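Unit 4: Gripper Care and Alignment
Course handout, Drornell Training Centre, Jernport

This unit follows the Siso cell notes and covers the two-finger gripper only. Students must have completed the arm isolation check before attempting it.

Routine care
Wipe both finger faces at the start of each shift, before the arm is powered. Check the pads for lifting at the corners and replace them in pairs. Grippers are serviced every 1,000 cycles, and the service is recorded in the cell log in ink.

Alignment
Open the gripper fully. Close to 10 mm and read the gap at the tip and at the root. If the readings differ, loosen the left finger first. Repeat the check in the simulated kitchen with the model's offsets updated to match, and enter both results on Form 61.

Simulated kitchen, views from the gripper and from the robot's body:
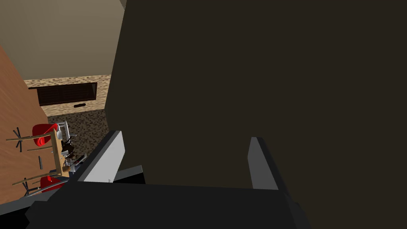
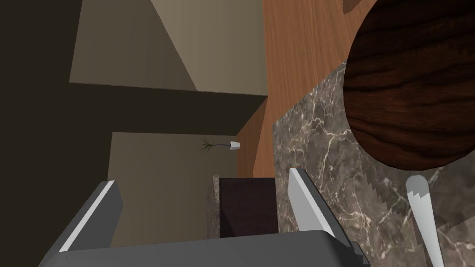
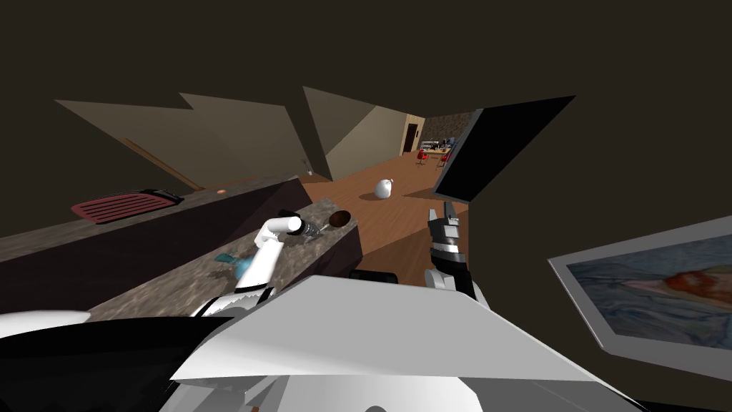
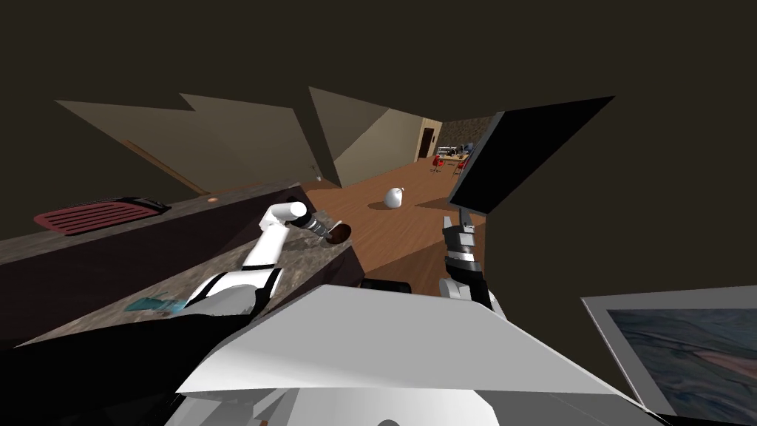 Baiba Toom disagrees with the order given under Alignment and would have students loosen the right finger first, as the left carries the reference mark on the older Patrício units. Students assigned to those units should confirm with their instructor on Monday before loosening either finger.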